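Gripper trial notebook, March
Second bench session with the Pledness hand-held kit

Started at half past nine, later than I meant to, as the kettle was on and I got talking. For anyone picking this book up from the shelf without having read the earlier pages: we have the Pledness hand-held gripper on a trial loan from Inska, and we have until the end of the month to say whether we want to buy one, buy two, or send it back with a polite letter. I would like the answer to come out of this notebook and not out of whoever argues longest at tea, so I am writing down more than I usually would.

The kit came in the grey case with the foam insert. Handle, finger set, two spare pads, a charging lead that is too short for our bench (I have put an extension on it, please leave it there), and a printed guide of 36 pages. The guide is good, I must say. Somebody took trouble over it. The section on fitting the fingers is clear enough that I did it in one go with my reading glasses on the wrong desk. The section on calibration is less good and assumes you already know what the numbers on the little screen mean, so I have pencilled some notes in the margin on page 12 and would ask people to add theirs in the same place.

Plan for the morning was a plain one. Open and close the fingers over the white table, get used to the feel of the trigger, note where the fingers sit in the view when fully apart, and only then start picking things up. I know that sounds slow. Last time we rushed straight to the picking and spent the afternoon wondering whether the misses were the kit's fault or ours, and I'd like to be able to tell the difference this time.

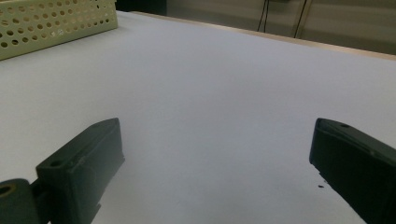

Fingers apart over the white table, nothing held, in both views.
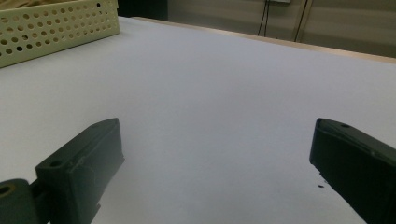

Taltton workshop, gripper bench

A few things I noticed while going through the opening and closing. With the fingers spread there is a good wide stretch of table to look at between them, more than I had expected from the drawing in the guide, and that makes lining up on a small item much less of a squint. The fingers do take up both lower corners of the view though, and if your item is close in and off to one side you will lose it behind the plastic. I found myself leaning back a little to compensate, and after a while my shoulder told me so. Perhaps a taller stool. I'll bring the one from the office tomorrow and see if it helps.

The dark fingers on a white surface are very easy to see, which pleased me. We had the Değirmenci set on this same table in the winter and its pale fingers vanished every time the light changed, so that half the recordings had to be gone through by eye. I don't want to be unfair to Değirmenci - their trigger was lovely, smoother than this one, and I still miss it - but for our sort of table and our sort of light the darker plastic wins comfortably.

Trigger feel: firm at first, then a soft patch, then firm again. The soft patch is where I overshoot. I did 51 open-and-close cycles before stopping for a biscuit and I was a good deal steadier by the end, so some of it is simply practice, but I would like a second pair of hands to try it before I put that in the report. If you have small hands please be the one to try it! The reach to the trigger is generous and I suspect it was designed round somebody with fingers like mine.

The perforated basket is staying at the far left for all of these sessions. I'd rather it didn't wander, as I want the picking runs to be comparable from one day to the next and the basket is where everything will be going. If you need one for something else there are more under the sink.

There are also some tiny specks on the white, over by the right-hand finger. I ought to wipe down before the picking runs, and so ought everybody else. Cloth is on the hook. Please don't use the blue spray on it, it leaves a bloom that takes ages to buff out.

Cost, as I keep being asked. The loan is free. The quote from Inska is on the clip behind this page, with the service plan as a separate line. The plan is 146 a year and covers pads, a yearly check and postage both ways. I went back and forth over whether it is worth having. The pads wear, there's no getting round that, and posting the Değirmenci set off for repair was a misery we all remember. On the other hand the plan doesn't cover the fingers themselves or the battery, and those are the parts I would worry about. I have written to ask whether the fingers can be bought singly and will stick the reply in here when it comes.

Questions still open, in no order. Does the calibration hold overnight if the kit is switched off at the wall? Can the beep be turned down (it is cheerful but it carries)? Is there a left-handed handle, or does one just manage?

Battery showed two bars when I packed up at ten past twelve, having started on four. I've left it charging on the side bench with the lid of the case open. Picking runs next, starting with the soft items and working up to the awkward ones, and I'll rule up the table for the results on the facing page so that we all fill in the same columns.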